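Search the archives
Search this list
Advanced

pantry-ops list archive - thread view

From: Arnel Enriquez
To: pantry-ops
Date: 08/05/2026
Subject: Re: Repacking ramen into the clear bins

Remedios Manalo wrote:
> We are moving the noodle stock out of the shipping cartons and into
> the clear plastic bins. Two questions before I write the shelf labels.
> First, do people stand the packets on edge or lay them flat? Flat
> seems to waste the corners, but on edge the bottom ones get crushed
> when somebody pushes a hand in. Second, how do you handle flavors?
> At Dumlao we have been mixing everything, and the evening shift
> complains that they have to dig for the beef.
>
> Also, does anyone still record the date from the carton once the
> carton is gone?
>
> Remedios

Remedios,

We went through this at Tokus in May, when the shelving was changed and the cartons no longer fit. Answers in order.

Orientation. On edge, crimped ends toward the short walls of the bin. A row of packets on edge can be thumbed through like index cards, and you can read the flavor from the top if the printing all faces one way. Flat stacking is fine for a bin that will be emptied in one go. For a bin that people take from all week, the flat stack slides, the packets end up at every angle, and you are back to digging. The crushing you describe comes from overfilling. We stop at 61 packets per bin with our size of bin, and at that count a hand goes in without pressure on the bottom. Yours will differ. Fill one, push your hand in, take out packets until nothing crackles, and write that number on the lid.

Flavors. One flavor per bin if you have the shelf length. If you do not, split the bin with a piece of stiff cardboard cut to the inside width. Colored tape on the wall of the bin is more use than a printed label, as the wrappers already do half the work - people look for the color before they read anything.

Setup matters more than either of these. Put the bins on the table, not on the floor beside it, and leave bare wood in front of them wide enough to lay packets out. Strays go to the left, bins to the right. Loose packets get checked for torn crimps before they go in, and they are much easier to check when they are lying separately. 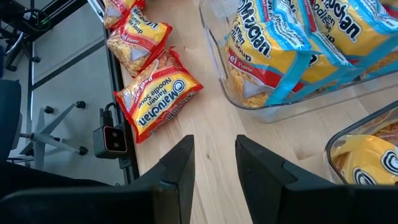
Sorting table, beef-flavor packets out on the left, clear bins on the right.

The table is plain wood and we keep it that way. Gyula Nyitrai wanted a vinyl cover for wiping down. We tried one for a week and the packets skated on it whenever a bin was dragged past. It now lives under the canned goods.

Dates. Yes, record them. Each packet has its own date, but checking packets one at a time is not realistic on a delivery of 100 or more. We copy the carton date to a card and drop the card down the inside wall of the bin, facing out, where it can be read through the plastic. When a bin is topped up, the older packets move to the front and a second card goes behind the first. No bin holds more than two dates. If a third turns up, it waits in its carton.

Working time with two people is roughly 16 minutes per bin including the check. One person alone takes longer than double that, mostly from walking back and forth with empty cartons. Rogelio Castillo flattens them as they come off the cart, which helps.

One correction to the storage sheet that Marites Mangubat sent round: it gives a stacking height of 6 bins. That was for the old bins from Jelaveo, which had ribbed lids. The present ones have smooth lids and should go no higher than three - the upper bins creep forward when the lower shelf is bumped. I have asked her to amend the sheet, but please do not work from the printed copy in the meantime.

If anybody has measured how the packets hold up in the lower row over a full month, I would like to see the numbers. We have breakage counts for rice and pasta and nothing for noodles.

Arnel

--
pantry-ops is hosted by Diltari. Contact the list owner | Posting guidelines | Back to top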